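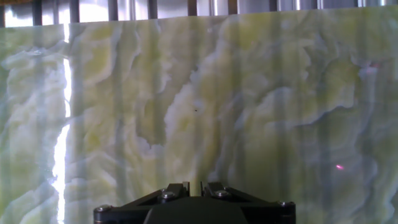
Learn > Earth > Rocks and Minerals > How Banded Stone Is Made

Print this page | E-mail this page

How Banded Stone Is Made

Some stones are one color all the way through. Others have stripes, swirls and rings. People call these patterns bands or veins. A band is a layer of stone. A vein is a crack that was filled in with a different mineral. Many stones have both.

To find out where bands come from, you have to start with water.

Water carries stone

Rain picks up a gas called carbon dioxide from the air, and it picks up more as it soaks down through soil. This makes the water a weak acid. It is much weaker than lemon juice, and it would not hurt your hand. But it can slowly dissolve a rock called limestone.

When sugar dissolves in a glass of water, you can't see the sugar anymore, but it is still there. The same thing happens with limestone. The water looks clear, but it is carrying a mineral called calcite.

Sometimes this water drips into a cave or bubbles up in a spring. When it meets the open air, some of the gas escapes. Now the water can't hold as much calcite as before, so a little of it is left behind as a thin, hard skin. More water comes, and another skin forms on top of the first one. After a very long time, the skins add up to solid stone.

You may have seen something like this at home. The white crust inside an old tea kettle is made in nearly the same way.

Why the layers are different colors

Pure calcite is clear or white. The colors come from small amounts of other things that get trapped in it. Iron is the most common one. It can make stone yellow, orange, red, brown or sometimes green. Bits of clay can make a gray or tan layer.

The water changes over time. A wet year may wash in more mud. In a dry year there may be only a few drips, and the layer is thin. Each change can show up as a new band.

The bands bend because the stone covers whatever is under it. If the floor of the cave is bumpy, the first layer is bumpy, and so are the ones after that. When the stone is cut, the bumps show up as curls and waves. Cut the same block in another direction and the pattern will look different.

What about marble?

Marble starts out as limestone too, but it is made in another way. The limestone gets buried deep in the ground, where it is squeezed and heated. It does not melt. Its crystals grow into new ones that fit tightly together. If there was clay or sand in the limestone, it gets stretched and folded into streaks. 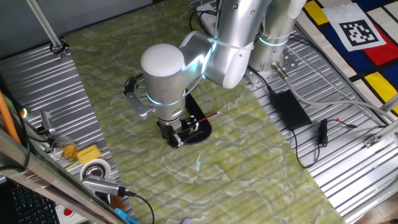 Now for a word that mixes people up. "Onyx" has two meanings. To a geologist, onyx is a hard stone made of quartz, with straight bands that are often black and white. Stores that sell floors and counters also use the word for banded calcite, the cave and spring stone you read about above. It is sometimes called onyx marble, even though it isn't marble either.

There is a test for telling them apart. Calcite can be scratched with a steel nail. Quartz can't. (Don't try this on a table that somebody wants to keep.)

Light can pass through a thin piece of banded calcite. We say it is translucent. Long ago, before glass was common, some builders put thin sheets of pale stone in their windows. The rooms inside were dim, but not dark.

From the ground to a slab

The place where stone is dug is called a quarry. Workers look for a part of the rock with few cracks, then cut out a block, often with a long wire that has bits of diamond on it. Water is sprayed on the wire to keep it cool and hold down the dust.

A block from the Plestutia quarry is cut into 28 slabs. The slabs are kept in order, like slices of bread, because two slices that were next to each other have almost the same pattern. If you open them like a book, one side looks like a mirror picture of the other. This is called book matching.

Next comes polishing. The polishing pads have grit numbers, and a bigger number means finer grit. A low number takes off the saw marks, 500 makes the stone smooth, and 2000 makes it shine.

Taking care of it

Calcite and marble can both be harmed by acid, even a weak one. Lemon juice, vinegar and soda will leave a dull spot if they are not wiped up. Plain water and a soft cloth are fine for cleaning.

Words to know

Calcite – the mineral that makes up limestone, marble and cave stone
Dissolve – to mix into a liquid until you can't see it
Quarry – a place where stone is dug out of the ground
Translucent – letting some light through
Vein – a crack in rock filled with another mineral

Next: Why Some Caves Have Columns

Contact Us | Copyright Gudside Learning Pages | Back to top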